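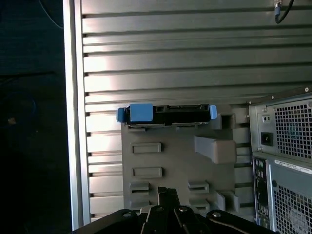
Comparing two finger shapes and two controllers for taking apart desktop computers

Student project report, Pietrzak Laboratory, Utamthorpe
Submitted 19th June

1. Background

The recycling company Altden receives old office computers and takes them apart by hand. Our laboratory wants to know which steps a robot arm could do with a simple two-finger gripper. My project is a small part of this question. I was asked to compare two finger shapes and two controllers on the drive carriers and drive cages of desktop computers, and to say which combination the next student should continue with.

I did not try to open the case. For every trial the side cover was already off. Screws were also outside my task.

2. Equipment

The arm and the gripper body stayed the same during the whole project. Only the fingers were changed. The first pair is flat and wide. The second pair is narrow, with a tip I filed by hand in January after the first version was too thick for the release tabs. I call them "flat" and "narrow" in this report.

The first controller is the standard position controller of the arm. The second is Wirnum, which was written by earlier students in our laboratory. Wirnum reads the force at the wrist and makes the arm softer when the force becomes high. It has many settings, and I kept the default ones except for the maximum push force.

A small camera is fixed at the wrist. It sees the fingers and the part in front of them, so I could use its pictures for positioning and also for judging failures later.

3. The parts to be gripped

The drive parts use plastic tabs and latches, and they are blue. This color was a great help. A simple color filter found the tabs in most pictures, even when the metal behind them was reflecting strongly. The filter had more trouble inside an open case, where a blue connector on the motherboard or a light blue SATA cable can be taken for a tab. I solved this partly by ignoring everything outside a fixed region of the picture. It is not an elegant solution, but it was enough for the comparison.

The cables are the second difficulty. They pass close to the drive cage, and a wide finger can touch them before it touches the tab. 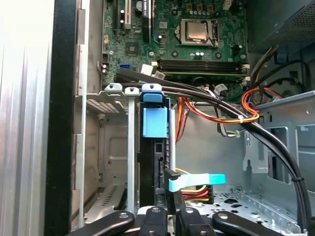 4. Procedure

One trial has four steps: move above the part, go down, close on the tab, and pull for a short distance. A trial is a success if the tab is still between the fingers at the end of the pull and no cable was moved out of its place. I stopped a trial by hand when the force was too high for the plastic.

I made 392 trials in total. Of these, 96 were done with a loose carrier outside a case and the others with the part mounted in a case.

5. Results

In total 273 trials were successful. With the loose carrier, the two finger shapes gave almost the same result, and I can not recommend one of them from these trials alone. Inside the case the difference was clear. The flat fingers often touched a cable or the edge of the cage, and the narrow fingers reached the tab more often.

The narrow fingers have their own problem. If the position is wrong by a small distance, they slide off the side of the tab. With the position controller this usually ended the trial. With Wirnum the arm gave way a little, and in many cases the second closing was good.

Wirnum was slower in every group. It also stopped two times with a communication error that I could not repeat. I restarted it and did these trials again.

6. Problems during the work

I lost several days because the camera was turned by a few degrees after I changed the fingers, and I did not notice it. The first 101 trials with the narrow fingers had to be thrown away, and they are not included in the total above. Now I check the calibration after every finger change.

7. Next steps

I suggest to continue with the narrow fingers and Wirnum. The tips should get a thin rubber layer against sliding. The color filter should be replaced by a method that also uses the shape of the tab. The drawings of both finger pairs and the list of all trials are in the project folder of the laboratory.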